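March 6, 2024 - Trorkamel club notebook

Good long session today, and I want to get it down while it's fresh. We're building the packing task for the Bridley meet, where the arm has to put hand grippers into a clear box, and the students have been just lovely about doing it by hand first so we know what we're asking of the machine. The Sturnach controller is back on the bench and holding at 418, down from 600 in February, so I'm a happy person - though the left joint still hums when it slows down.

The packing order is still up for debate. I like all the loops facing one way, and the Nông group would let the arm decide.

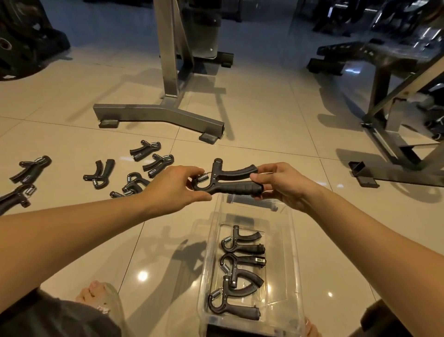
How many practice runs do we want before the arm tries it alone? Five clean ones in a row, and if one goes wrong we start the count over.

Bring the spare battery next time!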